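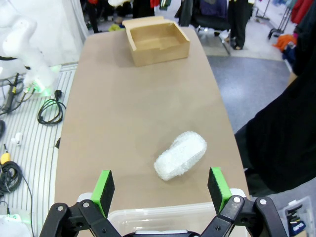 Which box do I use to send back a small part that is already in bubble wrap?
Use the smallest shipping carton the wrapped part fits in with a finger's width to spare on each side, and fill that space with paper.

Ticket 231
Opened by: Mitra Mousavi
Assigned to: Senad Perić
Subject: Returned part rattling in carton
Status: Closed

Jun 2, 2026, Mitra Mousavi
Customer at Zirnbridge got a replacement knob set from us and says it slid around the whole way. One knob chipped. Order 116. They want to know how to pack the chipped one for return.

Senad Perić
Sent the return label and the answer at the top of this ticket. Asked which carton we used on the way out.

Mitra Mousavi
It was the Nerow tray carton, the one with the fold-back flap. One layer of wrap, no paper.

Senad Perić
That carton is too big for a single knob set. Order 107 had the same complaint in December. Small parts should get 3 turns of wrap, bubbles facing in, tape on the wrap only. Then paper under and over before the flap goes down.

Reijo Tikkanen
Tried it with a spare set. Shook the closed carton, no movement. Took about 2 sheets of paper.

Senad Perić
Packing note updated. Replacement sent to customer in the smaller carton.

Mitra Mousavi
Customer confirms it arrived fine. Closing.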